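Simulation round: wrist view and grasp checking
Robot club board > Student projects > Jultby team

stefanec_l
Posted in May, 16:10
Hello all. Our team is preparing the simulation task for the Jultby round. We have 40 trials per student and the gripper must pick the part with the black knob. I want to judge a grasp only from the wrist view, without reading the object position from the simulator. My view with the part between the fingers:
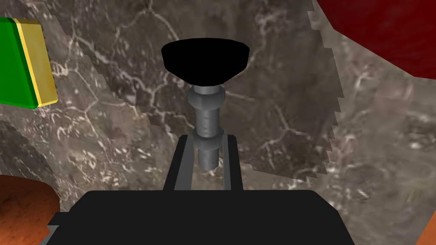
Kazimír Šindelář
I would not trust the wrist view alone. In our group we scored by eye and two students gave different marks for the same trial. Take the finger opening from the simulator and write it in the log.

stefanec_l
But the rules from Tarnunthorpe say camera only. Finger opening is a sensor value, so for me it is not allowed.

greltier_fan
It is allowed, see point 7. Only the object position is forbidden. I asked the same last year.

stefanec_l
Thank you, I read point 7 as a rule for the real arm. My second question is about the empty gripper. I would like to use such views as negative examples, but my partner says that the tilted room will confuse the classifier.

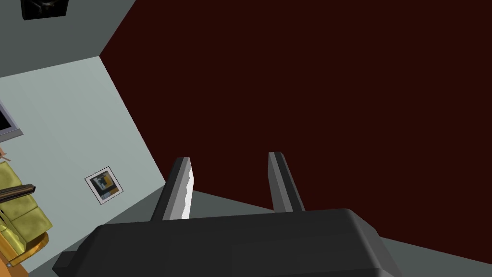 Fingers open, no part between them. Wrist view, simulation.

Kazimír Šindelář
Your partner is too careful, I think. Keep the tilted ones. The wrist turns during the task, so the classifier must know them.

greltier_fan
I disagree a little – first train with 3 wrist angles, then add the rest. With everything at once our loss did not go down.

stefanec_l
I will try both ways and write the results in this thread.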